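What changed at my job when the grippers came in

I have worked at Marinescu for a while now, mostly in finishing, where model cars get wiped down before they go in a box. In June the company signed up with Sivent to automate part of that, and 3 of us were asked to move over to recording. I said yes, mainly for the hours.

The job is the same task as before, done with a gripper in each hand. You pick up the car, you pick up the cloth, you work at a table between two black curtains. The recordings go to Sivent, and they train the arms with them.
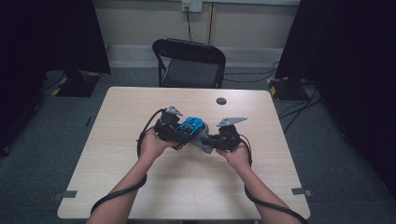 What the day is like

A shift is 90 minutes of recording, then a 30 minute break, then another 90. That is shorter than on the line, but I go home more tired in the forearms. You can't feel the paint through a gripper, so you end up looking much harder at what you are doing. My first week was slow and I dropped things.

Negin Salehi runs the sessions. She used to be our shift lead, and she still talks like one. She wants the cloth picked up a different way every time, which goes against everything I was taught in finishing.

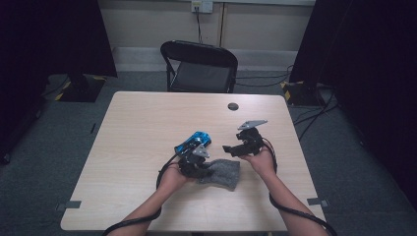
Pay stayed the same, and I did ask. What moved was the schedule. Finishing went from 2 shifts to one, and a few people took places in packing at the Pollow building. Some of them like it there. One has a longer bus ride and doesn't. 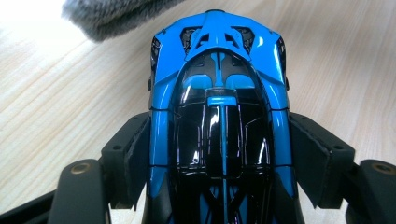 I get asked at home if I'm training my own replacement. Partly, yes. Management says the arms will do the first wipe and people will do the checking – I have that in writing, for this year anyway. Checking is easier on the back, but it's also quieter work, and I miss the talking.

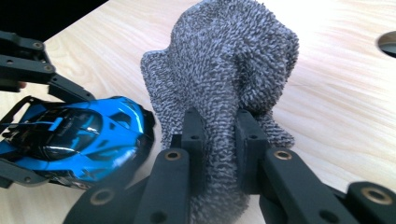

The next round of sessions is for the Altus order, with bigger boxes and a new cloth. I've put my name down for it. Negin wants two more people from finishing, so if you work with me and you're reading this, go and see her before the list closes.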